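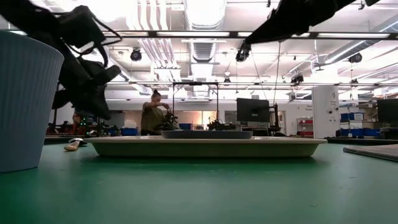 Obed Abugri wrote to me that if I ever talk our choir into singing a whole concert from memory, he will be found in the parking lot with his folder clutched to his chest, and I'd better bring a crowbar. He has sung bass in Jemstead a good deal longer than I've sung alto, and I take his letters seriously, even the ones with crowbars in them. But I did say at the end of our April concert that I thought we should put the folders down, and I said it in a hallway full of people looking for their coats, so I suppose I owe everybody a proper explanation.

Let me start with what I heard that night, because I had a cold and couldn't sing, and for the first time in years I sat out front with the public. Imari Hall was full, over 200 people, with a row of teenagers on the back steps. We (they!) sang 14 pieces. I knew every one of them, and I sat there with my cough drops, proud as could be, and slowly I noticed that I was mostly looking at the tops of my friends' heads. Good heads, nicely combed. The sound was going down into the folders and from there, I think, to the carpet. Then came the lullaby we've done at every spring concert since I joined, the one everybody could sing in a dentist's chair, and half the singers let their folders sink without even deciding to. Up came the faces, and up came the sound with them. The woman next to me, a complete stranger, put her program in her lap and didn't pick it up again until it was over.

Now, I know the case for paper. I've made it myself, loudly. We are grown people with jobs and sore knees and grandchildren, and we meet one evening a week. Some of us read music well and learn by reading it, and take away the page and you've taken away the floor. Some of us don't read so well but like to have the words handy, like a railing on the stairs. There's the third verse problem too. Every choir singer alive has sung the second verse twice with great conviction, and it is a lonely feeling.
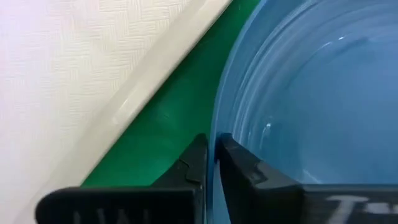

What I'd like to try is much smaller than Obed fears. I'd like us to pick two songs a season, only two, and sing them without paper from the third rehearsal on, come what may. It would be best, I think, if no one person chose them, or we'll have the sopranos lobbying for the one with the high ending and the basses holding out for anything in which they get the tune. So write the titles on slips of paper, fold them up, and put them in a bowl. It can be a plain blue plastic one like the bowl in the photo, nothing ceremonial about it, and the newest member can do the drawing while the rest of us groan or cheer. Whatever comes out, we learn. If it's the long one with all the Latin, well, then we'll have some Latin to hum over the dishes.

I should say something about how people learn things, although I'm no teacher and you may skip this part with my blessing. My own memory is terrible for names, for birthdays, and for where I've parked, and yet I could sing you the jingle for a furniture store that closed when I was nine. I never sat down to study it. It simply came around often enough, in the same order, while I was doing something else. Our rehearsals don't leave much room for that. We sing a page, we stop, we fix the tenors, we sing half of the page again, we turn to another piece altogether. I don't mean this as a complaint about our director, who has the patience of a saint and the tenors to prove it. But I'd gladly trade the last stretch of fixing for one run straight through, start to finish, mistakes and all, every single week. A song has to be walked from one end to the other before your feet know it.

And may I put in a word for getting it wrong? The Amissah Singers came over to share a program with us, and they sang "Skurker," that odd rolling sea song with the stamping in it, all without a scrap of paper. In the middle the altos went somewhere of their own. You could see them look at each other, and one of them started to grin, and by the chorus they had all found their way home again. I've heard that song sung more neatly. I can't say I've heard it sung in a way I liked better. If they'd had their folders up they'd have found their place sooner and I'd have forgotten the whole thing by the time I reached my car.

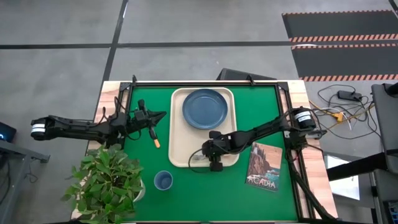

*Blue plate on a cream tray, at the green work surface.*

I do worry about one thing, and it's a serious worry, so I don't want to hurry past it. There are people in our choir for whom memorizing is truly hard, and for whom it's getting harder. Nobody should sit at home on a rehearsal night because they're afraid of being the one who can't. So I'd have it understood from the start, and said out loud by somebody in charge, that anybody who wants a folder keeps a folder, for those two songs or for every song, with no reason given and no eyebrows raised. A choir can carry a few open folders very easily. It carries all sorts of things. It has carried me through two Decembers when I was mostly moving my lips.

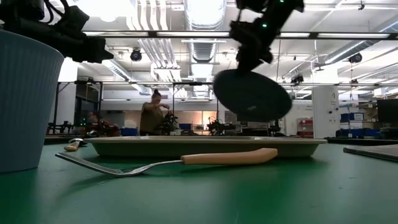
Sena Ofori thinks I've got hold of the wrong end of it altogether, and that what our audiences want is for us to look up, memory or no memory. Hold the folder higher, she says, learn the first line and the last line of every page, and the rest will take care of itself.

I've been turning that over all week. She's right that a folder held at chin level is a very different thing from one resting on the stomach, and I've started practicing it in front of the hall mirror, where I look like someone trying to sell a menu. It would cost us nothing, and we could begin at the very next rehearsal. But I've noticed that when I know where my eyes can go back to, that's where they go, and they stay there long after I've stopped needing to read.

So I'd do both, if I had my way. Folders up for everything else, and for those two songs leave them under the chair. Obed, you can stand next to me for the first one. I'll sing the alto line good and loud in your direction, and if we lose the third verse we can go looking for it together.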